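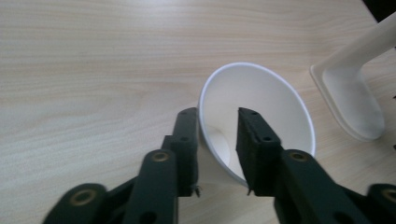

Paper Cups in the Student Kitchen
Project report, Module 2: Everyday Materials
Adaeze Ibrahim
September 20, 2022

1. Why I chose this subject

In our student kitchen at Lokberg House the cups are always paper. They are white, without any print, and they come from a supplier with the name Dasavex. At the end of a normal day many of them are lying on their sides on the long table, and some still have tea in them. I wanted to know how many cups we use in one week, and whether a paper cup can be used more than one time before it becomes too soft.

2. The cup

A paper cup looks simple, but it has three parts: the wall, the bottom and the rolled rim. The wall is one flat piece which is bent and closed with a seam. The rim is made by rolling the top edge outwards. Before this project I thought the rim was only for the comfort of the lips. When I cut the rim away from one cup with scissors, the wall lost its round shape as soon as I pressed it between my finger and thumb. With the rim, the same pressure near the top made only a small change.

The cup is also narrower at the base than at the mouth. For this reason the cups can be stacked, and for the same reason a cup which falls over rolls in a curve and does not go straight. On our table this is useful – most of the fallen cups stay on the wood and do not reach the floor.

3. Method

I put a separate bin beside the sink and asked everybody to throw only cups in it. Each evening I emptied it and wrote the number in a notebook. For the second question I filled cups with hot water, waited until the water was cold, poured it out and let the cup dry upside down on a towel. Then I repeated it with the same cup.

4. Results

In one week we used 427 cups. On the Wednesday alone there were 143, the day when the Hukuvik study group meets in the kitchen.

In the second test all my cups were still good after two fillings. After the third one the seam at the bottom was darker and the wall felt soft, although no water came out. I stopped there, so I cannot say how many fillings are possible.

5. Problems

Some people put their cups in the usual bin, and the real number must be higher than mine. I also did not test coffee or milk. My kitchen scale was broken in that week, so I have no weights.

6. What I suggest

A shelf for personal mugs would cost little. Until we have it, a pen could be kept next to the stack of cups, so that each person writes a name on the cup and takes it again after lunch. I will repeat the counting in November and compare the two weeks.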